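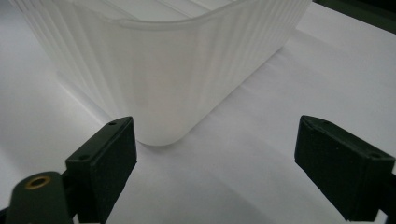

Research > Manipulation > Questions and answers

Kedetti: frequently asked questions

Page kept by Maricica Iordache, Pirdale group. Last changes in June.

14 shares - 3 comments

What is Kedetti in short?

Kedetti is a method to learn grasping from demonstrations made with a hand-held gripper. A person holds the tool, a camera on the tool records, and a policy is trained on these recordings. What is new in our work is the weighting of the training data. We give more weight to the short part before the fingers touch the object, and less weight to the long part where the tool only travels.

Why do you give so much weight to the approach?

Most failures of our older policy, Prestaren, were decided before contact. The fingers arrived at a bad angle, or one finger came too early and pushed the object away. When we watched the failures with Stuart Lockwood, he stopped the video each time at the moment where he could already tell the result. This moment was almost always before the touch. So we tried to put the learning effort there.

How many demonstrations did you use?

The full set has 2464 demonstrations. They were recorded by 24 people. We kept 40 household objects, and two of them are used only for testing.

Which objects are difficult?

Frosted and translucent plastic is the most difficult group for us, especially on a white surface. The wall of a tub and the paper under it can have nearly the same brightness, and the policy then has only soft shadows and the edge of the rim to work with. Ribbed walls help a little, as they give some texture. Large tubs have a second problem: at close distance they fill a big part of the view and the upper rim is often outside of it.

Did you try a depth sensor for this?

Yes, in an early version. On the translucent objects the depth values had many holes, and the policy learned to trust them on the other objects and then failed on these. Lionel Dunmore spent a long time on filling the holes and the result was not better than color only. We removed depth. Maybe a newer sensor is fine, we did not test it.

Do you change the gripper between recording and robot?

The finger shape is the same on both. We print the fingers in one dark color, and I recommend this. In one trial we had pale fingers, and in front of pale objects the policy confused the distance between finger and wall. With dark fingers this error became rare.

How is the weighting computed?

For every demonstration we find the first contact from the finger opening signal. Then we go back in time and give each step a weight which grows toward the contact. After contact the weight goes down again, but not to zero - the closing must be learned also. There is one parameter for the steepness. We chose it on a small validation set and kept it the same for all objects.

Is it not the same as cutting the recordings shorter?

We were asked this by a reviewer and it is a fair question. We made the comparison. The policy from cut recordings grasps nearly as well when it starts close to the object, but from far away it wanders. It needs the travel part, only not so much of it.

What does not work yet?

Wide objects which must be held by one wall. The gripper has to choose between the full width and the rim, and the demonstrations contain both ways. The policy sometimes takes the middle between them and closes on nothing. Glenys Nuttall is working on a version with a choice made at the start.

Can I use my own recordings?

Yes, if the camera sits at the fixed place on the tool and both fingers are visible in the view. Please check the screws of the finger mounts before each session. We lost one afternoon of data because a finger had turned slightly.

Where do I ask for the data?

Write to Mervyn Dawber at the Pirdale group and say which objects you need. The raw recordings are large, so we send the Fleury subset first, which has the plastic containers and the boxes.

Contact | Copyright Pirdale group | Back to top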